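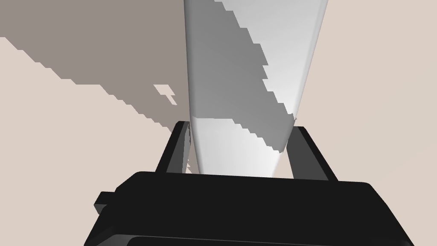 Equipment Planning Office, Galbraith

Speaker notes, Mhairi Shearer

Colleagues will have the budget paper to hand. The request is for 22 two-finger grippers, to be ordered in October. Simulation comes first: a black gripper with its fingers either side of a smooth, tapering object, as on the slide.

Pause for questions on the simulation licence.

Two suppliers have quoted, Darnari and Rikine. The Darnari price is £564 per unit, with spare fingers charged separately at £70 a pair. Rikine has yet to confirm delivery terms.

The Trirnitz site asks for five units in the first order. Members are invited to approve that number today. Training costs are on the next slide.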